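Workshop tips: running a sorting bench alongside staff

These notes come from the cutlery return line at Jurholm, where two-arm benches took over part of the hand sorting in November. They apply to any small wash-up or canteen store.

Changing the rota
Hand sorters used to stand for a full shift. With the arms running, one person looks after 3 benches and changes job every 90 minutes. Put the change on the rota in writing. Janaína Barros, who draws it up, found that verbal swaps left the same people on loading all day.

Loading
Tip cutlery out in small heaps, well apart. Keep knives separate and load them last. Stop the arms before reaching over the rails.

Cleaning
Wipe the work surface with a damp cloth at 28 pieces per tray change or at each break, whichever is sooner. Do not use scouring powder. Check gripper fingers for grease. Log the cycle count and replace finger pads at 2,000 cycles.

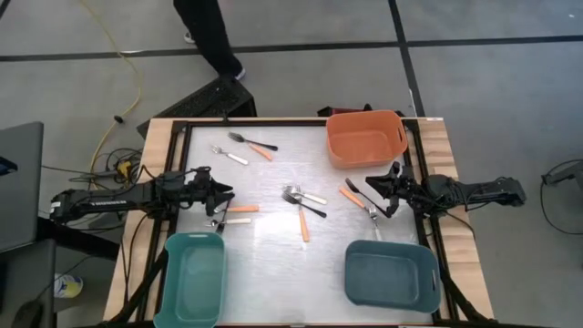

Sorting rules should be agreed with staff before the arms are set up, as the same people will deal with the rejects. Handle colour is the easiest rule to check by eye. Small heaps mixing black, orange and white handles make a fair trial load, and crossed pieces should be left crossed, as they would come from the wash. Set one bin per class and keep bins within reach of both the arms and the attendant. Rejects go back by hand. Record them by shift, not by name.

Queries to Solomiia Vakulenko, bench maintenance.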